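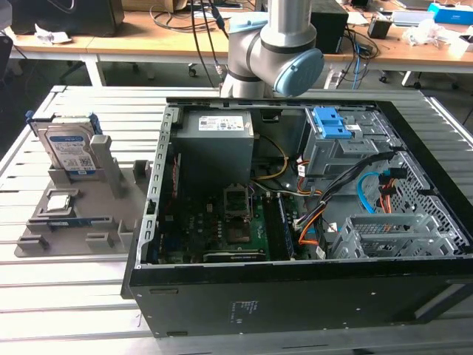
How Do You Teach a Robot Arm to Build a Computer?

Think about the last time you learned to do something with your hands. Maybe it was tying your shoes, or cracking an egg, or snapping a tiny brick onto a big brick castle. Did you learn it from a book? Probably not! Someone showed you, you tried it, you messed up a little, and you tried again.

Robots can learn that way too, and it's one of the coolest things going on in robotics right now. At the Welomus workshop in Torville, a robot arm is learning to put parts into a desktop computer. The project is called Zokero, and this page will show you how it works.

First, what's inside a computer?

If you've never looked inside a desktop computer, ask a grown-up whether there's an old one you can look into together (unplugged, please!). It's like a little city in there. The big flat board is called the motherboard, and it's where the main parts meet up and pass messages to each other. Here are the parts our robot has to know:

The processor, or CPU. This is the part that does the thinking. It's a flat square chip with a silver metal lid, and it sits in a special square seat on the motherboard called a socket.

The memory. A memory module is a long, thin strip, shaped sort of like a stick of gum. It holds the things the computer is working on right now, like the game you have open or the story you're typing.

The hard drive. This one is a metal box that's smaller than a paperback book. It keeps your pictures and files safe even when the power is off.

The power supply. It takes electricity from the wall and turns it into the kind the other parts can use. It's a metal box too, with a whole bunch of colorful wires coming out of it.

The robot's job is to pick up a part, carry it over to the computer, and put it exactly where it belongs. That sounds easy, right? For you, maybe! For a robot, it's really, really hard.

Why is it so hard?

Some robots do the same thing over and over, all day long. A robot that paints car doors can follow a list of steps written by a person. Move left. Spray. Move right. Stop. The door is in the same place every time, so the list works every time.

Now picture the inside of a computer. Wires loop all over the place, and they never loop the same way twice. A cable might flop in front of the memory slot. The case might get bumped a tiny bit to one side. If the robot just followed a list of steps with its eyes closed, it would poke the memory stick right into a cable, or miss the slot by the width of a pencil line. And a miss that small is still a miss!

You could try to write a rule for every single thing that might happen. If the blue cable is here, do this. If the black cable is there, do that. If both cables are tangled up, do something else. You'd be writing rules until you were a hundred years old.

So the Zokero team does something different. They give the robot examples, lots and lots of them, and let a computer program find the pattern.

What's an example?

An example is one complete try at a job, saved from beginning to end. Grown-ups who work with robots often call it a demonstration, or a "demo" for short.

To make a demo, a person steers the robot. The Welomus team uses a handheld controller, a bit like the kind you'd use for a video game, except it also feels which way you tilt your hand. Tip your hand forward and the robot's hand tips forward. Squeeze the trigger and its fingers close. It takes some practice, and new drivers are usually pretty wobbly!

While the person drives, a computer saves everything that's going on. It saves how much each of the robot's joints is bent. It saves whether the fingers are open or closed. And it saves what the cameras see, many times every second, like the pages of a flip book.

When the memory stick is in its slot, the driver presses a button and the demo is finished. Then all the parts go back where they started, and it's time for another one. And another one. And another!

How many does it take?

For the memory stick job, the team set a goal of 700 demos. Yes, 700! You'd get bored if you had to put the same stick in the same slot that many times, and the drivers get tired too. That's why they trade places after every 12 demos. A tired driver gets sloppy, and the robot would learn to be sloppy along with them.

You might be wondering why anyone needs so many. Let's try a little experiment in your head. Say you wanted to teach a visitor from outer space what a dog is, and you only showed them one dog, a small white poodle. What would they think when they met a big brown Labrador? They might say, "That's not a dog! Dogs are small and white and curly." They learned something, but they learned it too narrowly. Show them hundreds of dogs and they'll start to see what all dogs have in common.

Robots get mixed up in just the same way. If the computer case is in the same spot in every demo, the robot learns to go to that spot, even when the case isn't there anymore. So between demos, the team changes things on purpose. They slide the case over a little. They turn it a little. They move the wires around. On some days they even change the lights in the room, so that the robot won't be fooled by a shadow.

Two kinds of seeing

You have two eyes, and they're both in your head (I hope!). A robot can have its eyes anywhere. The Zokero robot learns from 2 different views of its work.

The first view comes from a camera that stays still. It looks at the whole work area, with the arm and the computer case and the parts all together. It's good for big questions, such as "Where is the computer?" and "Which way do I need to go?"

The second view comes from a small camera that rides along on the robot's wrist, right by the gripper. Wherever the hand goes, the camera goes too. If the hand tilts, then the whole world looks tilted! It would make most of us dizzy, but the robot doesn't mind one bit.
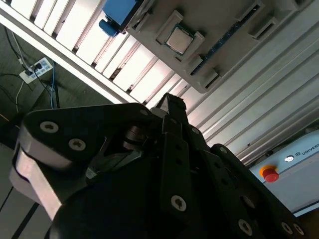 The wrist view is great for close-up questions. Is the fingertip lined up with the part? Is there room to squeeze? Has the chip slipped? A camera across the table would have trouble telling, especially when the arm gets in its own way. Try threading a needle while holding it out at arm's length, and then bring it up close to your face. Close is much easier for tiny work.

A parking lot for parts

The parts don't just lie around on the table while they wait. They have a tray called a fixture, and the team made theirs with a 3D printer. You can think of it as a parking lot. There's a square pocket that fits the processor and a long slot that fits the memory, and there's a place where the hard drive can stand up straight.

Why go to all that trouble? Well, a memory stick lying flat on a table is awfully hard to pick up with two stiff fingers. (Try picking up a coin with a pair of chopsticks and you'll see what I mean.) In the tray, the parts are held in place, so the robot can practice grabbing them and still have plenty of patience left for the tricky part, putting them in.

Do mistakes count?

They sure do! Sometimes a driver misses the slot, backs up, and tries again. You might think the team would throw those demos away. Some of them do get tossed, like the ones where a part falls on the floor. But a demo where the driver misses and then fixes it is a treasure, because the robot will miss sometimes too. If it has only ever seen perfect tries, it won't have any idea what to do when something goes wrong.

Every demo gets watched by a person before it goes in the collection. The watcher marks it as good, fixed, or tossed. It's slow work, but the learning program can only be as good as the examples it's fed.

Then the learning starts

Once there are enough demos, they all go into a learning program. The team named theirs Agudelo. It looks at what the cameras saw at each moment, and then it makes a guess: what did the driver do next? At first its guesses are terrible. It says "go up" when the driver went down. Each time it's wrong, it changes itself a tiny bit so the next guess will be closer. It does that over and over, until its guesses look a lot like what a careful driver would do.

Then comes the exciting day when the driver puts down the controller and Agudelo moves the arm all by itself. There's always a person standing close to the red stop button, just in case!

Try it at home: be the robot

You'll need a friend, a blindfold, a cup, and 8 dry noodles.

Put the cup and the noodles on a table. One of you is the robot and wears the blindfold. The other one is the driver and can only say these words: left, right, forward, back, up, down, open, close. Try to get all 8 noodles into the cup.

Now trade places, and have the driver move the cup after each noodle. Which words did you wish you had? Was it harder to find the noodle or to find the cup? Write down what you noticed, then play again and see if your team gets faster.

Words to know

Demonstration: one complete try at a job, saved so that a robot can learn from it.

Fixture: a holder that keeps parts in place.

Gripper: a robot's hand.

Joint: a place where the arm can bend or turn, like your elbow.

Socket: the seat on the motherboard where the processor goes.

Page last updated July 2019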